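How to try a chore in simulation before you ask a real arm to do it

I get asked a lot whether a robot can put the dishes away yet. My answer is still "sort of, on a good day, in a tidy kitchen". The best way I know to find out for your own place is to build the chore in a simulator first, so that's what we're doing here. You'll need a decent computer, a free evening and a fair bit of patience (mine ran out around the second cuppa).

Step 1. Pick one dull job
Don't start with "clean the kitchen". I went with reaching in beside a shelf, which I do every day without a thought. Write down where the gripper starts, where it has to end up and what it mustn't touch. If you can't say it in a couple of lines, pick something smaller!

Step 2. Build a rough room
I use Hirness for the layout and Gethin for the arm, and they get along well enough. Plain boxes and slabs are fine. Colour every big surface differently, even if the colours are ugly, so you can tell at a glance what the gripper is about to hit. Save before you import anything. I lost a whole cupboard that way.

Step 3. Run it badly, lots of times
Shift the start position a little on each run. I did 247 runs overnight and 14 of them were what I'd call a tidy job, the sort I'd let loose near my own crockery. After I slowed the approach to 50 per cent it got a good deal better, though it still sulked over corners.

Step 4. Look from down at the gripper
The overview makes everything seem roomy. Drop the view low and check the clearances from there, especially at corners. In my room the grey finger comes up very close to the lower corner of the blue panel, with just a sliver between them. A person would feel their way past that. An arm working from a slightly wrong map gives it a good whack. 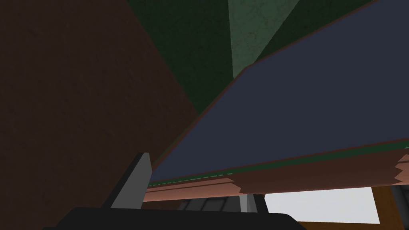

Step 5. Fix the room before you fix the robot
Move the shelf, or widen the gap by 27 millimetres like I did, and run the lot again. It feels like cheating, but we buy trolley bins to suit the garbage truck, so I'm at peace with it. If it still fails, go back to Step 1 and trim the job down. My Prusico settings are at the bottom of the Adville page if you'd like to copy them.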